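# Chapter 6: What a Second-Hand Costume Is Worth

Every performer owns at least one garment that cost more than their first car and fits them for less time than it takes to pay off. Dance costumes, skating dresses, choir gowns and pantomime coats all share this unhappy quality. They are made to exact measurements, worn under hot lights by people in a state of panic, and then sold to strangers who hope to be the same shape.

In Chapter 5 we looked at how a new costume is priced by its maker. The arithmetic there was fairly kind: cloth, trimmings, hours, overheads, and a margin for the customer who changes her mind about sleeves. Second-hand pricing has no such comfort. The seller remembers what she paid. The buyer sees somebody else's armpits. Between these two positions lies the market, and this chapter is an attempt to find a sensible path through it.

## 6.1 The seller's sum

Most sellers begin with the original price and take off as little as their conscience allows. Suppose a ballroom gown was bought new for £1130. Its owner wore it for a season, had the hem let down, and has since moved up a class and taken against the colour. She reasons that the gown is nearly new, that it drew compliments, and that the stones alone were worth a good part of the money. She lists it at £950 and waits.

She waits because none of her reasons is a cost to the buyer. Compliments can't be transferred. Stones are worth something in a packet and rather less once glued to a bodice in a pattern chosen by another person. The hem matters, but it matters as a fact about length, and a buyer who is short will have to pay to have it put back.

We shall call the gap between the asking price and the price at which the item finally sells the **sentiment margin**. It tends to be widest in the first weeks and to shrink quickly once the seller needs the wardrobe space. November is a good month to observe this, as people begin to look for somewhere to hide presents.

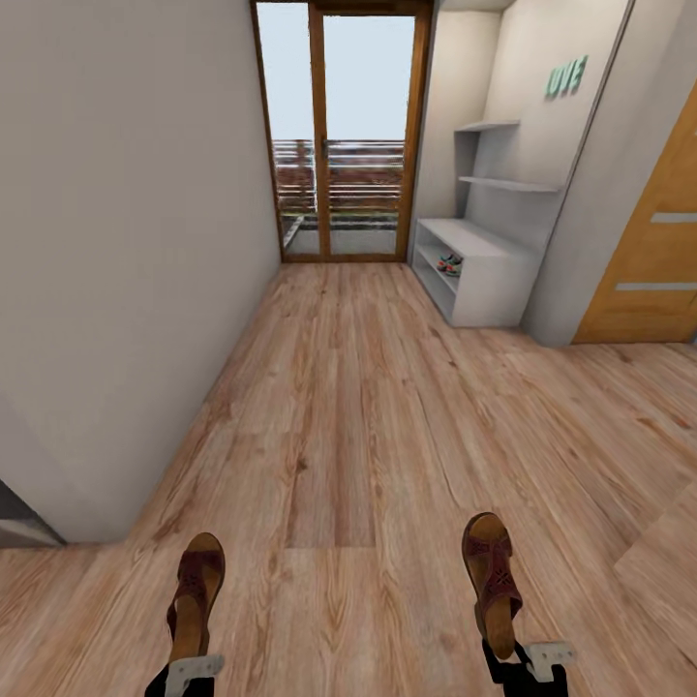
## 6.2 The buyer's sum

A careful buyer adds to the asking price everything she will have to spend before the costume can be worn. Carriage is the least of it. Cleaning a heavily trimmed dress is specialist work, and many high-street cleaners will refuse it with a look of real fear. Alterations come next. Taking in a side seam is simple when there is no decoration across it, and there is always decoration across it.

Consider two costumes offered through Bovetura, a dress agency in the town of Retden. The first is priced at £400 and fits. The second is priced at £281 and is two sizes too large in the waist. The difference is £119, and the buyer who pockets it with a glad cry should first ask her dressmaker for a quotation. If the waist can be altered for less than £119, the second dress is the cheaper. If it can't, she has paid extra for a hobby.

Students often object that they could do the alteration themselves. Some could. The hours must still be entered in the sum, together with the cost of the seam ripper that will be lost in the sofa.

## 6.3 Wording the advertisement

Certain phrases have drifted from their dictionary meanings and should be read with care.

- **Worn twice:** worn at two events the seller enjoyed.
- **Would suit petite performer:** has shrunk.
- **One or two stones missing:** begin counting when it arrives.
- **Smoke-free home:** says nothing about the dog.

An honest advertisement gives measurements taken flat, the date of the last cleaning, and every repair. It will attract fewer enquiries and a far greater share of them will end in a sale. The Divent method, set out in the next section, turns these details into a simple score for condition. The Awasthi table at the back of the book then converts the score into a fraction of the price when new.

### Before you read on

Choose one costume you own or have access to. Write down what you believe it would fetch, fold the paper, and keep it somewhere safe. You will need it at the end of the chapter, when you may wish to sit down.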